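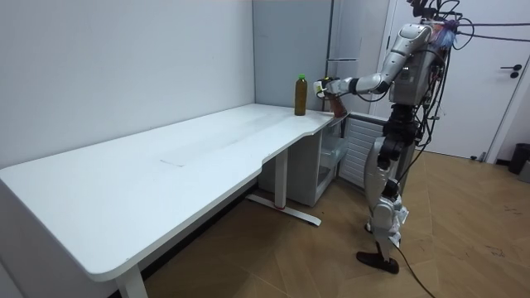
Teleop vs. hand guiding for bottle pick and place

grevis_fan
Posted 1 September 2020
Finally got a full set of demos in with the remote rig and I'm hooked! 30 runs of reaching for a capped bottle on a desk, all by remote control, and by the end my wrist knew what the robot's wrist was going to do. Anyone else find the fingers much harder than the arm?

kaplan77
Fingers, yes, every time. But I'd still teach this one by hand. Grab the forearm, walk it to the bottle, save the points, done in 5 minutes.

grevis_fan
Done for that one bottle position, sure. Move it a little and you're saving points again. Plus your own arms end up all over the camera view!

jornix_449
Kinda with kaplan on the approach (hand guiding is so smooth), but for closing the hand I want remote control. I do 2 passes, arm first and then fingers. Slow, but I love watching it come together.

kaplan77
Two passes sounds like a timing headache. How do you line them up?

jornix_449
Pause at the pregrasp and start the second recording from there. Brosmont posted a script for it in the tools section.

grevis_fan
Ooh, trying that tonight. Still think one pass wins though :)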